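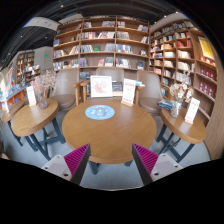

Both fingers open at the reading tables, magenta ribs and all.

2 min read

Workshop corner: the gripper grows up

The hand-held gripper that Damilola Osagie and Halima Onyeka have been building on the back bench at Nastness now has a name, Metemell, and a second set of fingers. The first set was printed in a filament Halima describes as "economical." It lasted 39 squeezes, and we are still sweeping up the last one.

The new fingers have a gray inner face and a ribbed section behind it, so they can bend a little around whatever they are holding. The ribs are slanted because Damilola drew them that way at midnight and the slicer didn't object. Each finger bolts to a light gray plate. If you borrow the 2 mm hex key for any reason, please put it back, as the project stops dead without it and so does conversation.

Next up is a trigger that doesn't pinch the person holding it. After that the plan is 100 pickups in a row with no drops, starting with paperbacks and working up to things with corners. The record stands at 6.

Spare magenta filament is in the drawer marked Grornitz. Yes, there is a lot of it. It was on sale.

Contact the workshop desk | © Nastness Workshop | Back to top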